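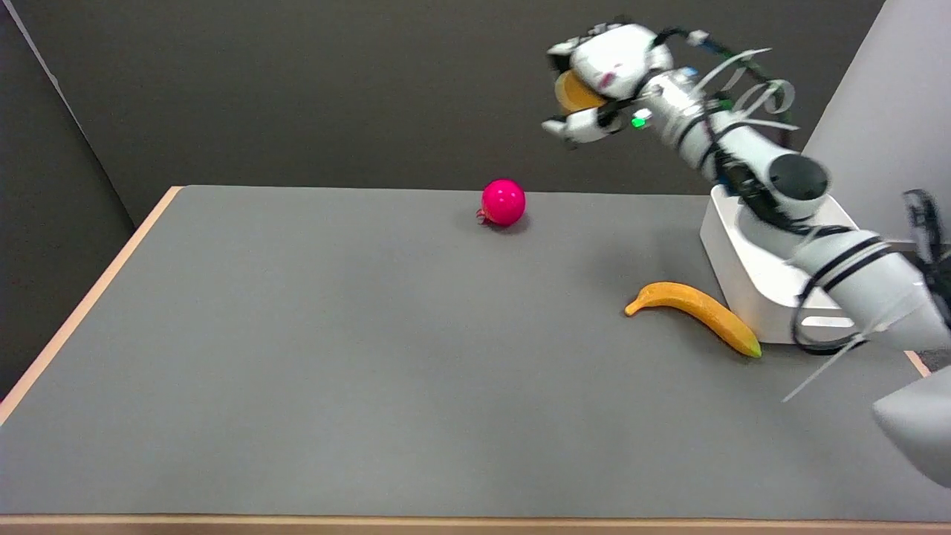

件名: Re: [hirnham-ml] 自転車盗難の注意喚起について
日付: 2022年4月

Kollerさん、皆さま

転送ありがとうございます。水を差すようで申し訳ないのですが、読んでいくつか引っかかったので書きます。

> Marlies Koller wrote:
>
> 皆さん、Dalonthorpe側の掲示板に出ていた話を共有します。
> 2月から自転車の盗難が29件あったそうです。駅の駐輪場が中心で、
> 夜中に白いバンで来て、鍵ごと積んでいくグループの仕業とのこと。
> 警察は動いてくれないので、自衛するしかないと書いてありました。
> Kaufmannの店でU字ロックの共同購入を受け付けています。
> 15人以上集まれば割引になるので、希望者は私まで連絡をください。
> あと、不審なバンを見かけたらナンバーを控えてこのMLに流しましょう。

まず29件という数字ですが、出どころはどこでしょうか。掲示板の元の書き込みを見に行ったところ、「知り合いから聞いた」としか書かれていませんでした。警察に届けが出た件数なのか、掲示板で「うちもやられた」と返信した人の数なのかで、意味がだいぶ違います。後者だとすると、同じ人が2回書いているのを少なくとも私は見つけました。去年の分らしき話も混ざっています。

白いバンについても同様です。見たと書いている人は2人いて、片方は「夜中にエンジンをかけたまま停まっていた」だけ、もう片方は昼間の話です。積み込むところを見た人はいません。駅の裏は早朝の配送で白いバンが普通に停まる場所ですし、Dretwoodの工場へ通う人の相乗りの車も同じあたりで待っています。ナンバーをMLに流すのは、私は反対です。このMLの登録者は778人で、過去ログは誰でも読めます。関係のない人の車だった場合、あとで消してくださいと言われても消しきれません。控えるのは結構ですが、渡す先は警察にしてください。

「警察は動いてくれない」も、どなたが何を届けてそう言われたのかが分かりません。私の自転車がなくなったときは(もう何年も前ですが)、防犯登録の番号と車体番号を聞かれて、控えていなかったために話がほとんど進みませんでした。腹は立ちましたが、あれは半分こちらの落ち度です。結局、出てきませんでした。

共同購入そのものに文句はありません。ただ、盗難の話と申し込みの案内が同じメールに入っていると、どうしても売り込みに見えます。Kollerさんにそのつもりがないのは承知しています。どの型番で、割引後にいくらになるのかも書かれていなかったので、分けて投稿し直してもらえると助かります。「鍵ごと積んでいく」のが本当なら、柱につながない限りU字ロックにしても同じではないか、という疑問もあります。駅の駐輪場の奥の列には、つなげる柱がそもそもありません。

実際に盗まれた方がこのMLにいらしたら、時期と場所、施錠の有無、届けを出したかどうかを教えてください。全体に流したくなければ私個人宛てでも構いません。本人から直接聞いた話だけを並べて、ある程度まとまったら一度こちらに出します。氏名は載せません。

なお、駐輪場の照明が切れたままなのは私も自分の目で見ています。こちらは管理会社に先週電話して、まだ折り返しがありません。同じ件で電話された方がいれば、何と言われたか知りたいです。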